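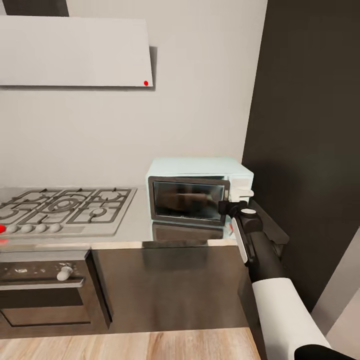

Teaching an arm to open a door with the Nolo kitchen pack

Doors were the reason I bought this pack. Picking up a block is fun for an evening, but a hinged door fights back: the hand has to follow an arc, keep hold of the handle, and let go cleanly at the end. The Nolo kitchen pack gives you a simulated kitchen with doors that swing on proper joints, plus an arm that is already rigged, and I've been having a great time with it since January.

This walkthrough takes you from a fresh install to a first door-opening run. Plan on an evening. I paid $149 for the single-seat license, and everything below is included in that.

What you need

A desktop or laptop with a decent graphics card
The Nolo viewer and the kitchen pack, both installed
Tutden, the free motion planner that Nolo hooks into
A game controller (you can get by with a keyboard, but it's a slog)

Step 1: Load the kitchen

Open the viewer and choose Kitchens, then Single Wall. The microwave sits on the counter to the right of the gas cooktop, with a tall dark panel close by on its other side. That panel matters later, so keep it in mind.

Go to the Physics tab and check that the microwave door is set to Hinged. Mine came in as Fixed the first time, and I spent a good half hour pulling on a door that was welded shut.

Step 2: Bring the gripper to the handle

Switch to Manual and drive the arm slowly toward the right edge of the microwave door. The handle section juts out a little on that side, and you want the gripper next to it before you think about closing anything.

Take your time here! Use the low-speed setting and swing the view around often, because a gripper that looks perfect from the front can be well off from above. When you like the position, press Save Pose and call it "approach." Back the arm away, run the saved pose, and see whether it lands in the same spot.

Step 3: Close and test the grip

Close the fingers in small steps until the contact readout turns green. I leave grip force at 23 on the pack's own scale. Higher values work too, but the wrist starts to shudder on longer pulls.

Now pull back a tiny amount and stop. If the door moves with the fingers, save this pose as "grasp." If they slide off, open up, move in slightly, and try again.

Step 4: Teach the arc

A straight pull won't do it. Click the door, choose Show Axis, and Nolo draws the hinge line for you (my favorite feature in the whole pack). Set Path Type to Arc, pick that axis as the center, and start with a short swing. Stretch it a bit at a time.

I topped out at 83 degrees before the elbow complained. Your number will depend on where you parked the base. If you move the base, run the full path in slow motion once and watch the forearm around the tall panel. Tutden does check for collisions, but only with objects marked Solid, and wall panels are not marked that way by default.

Step 5: Let it repeat

Turn on Random Start, which nudges the arm's starting position before each attempt, and press Batch. I left mine going overnight and came back to 551 runs in the log. Sort them by Failure and replay a few. Nearly all of mine went wrong in the same place, right after contact, and a slightly deeper grasp pose cleared most of that up.

What I'd change

The manual is thin. Arc paths get one paragraph, and I only understood the axis setting after Coralie Mudgway posted her notes on the user forum — they are well worth reading before Step 4. Undo also forgets everything when you switch tabs, so save your poses early.

I did try Clillina, which has prettier kitchens and a bigger parts library. Its doors felt springy to me, though, and I kept coming back to Nolo for the hinges. The Nepia add-on for drawers is next on my list, and I'll write that up once I can get one to close without bouncing.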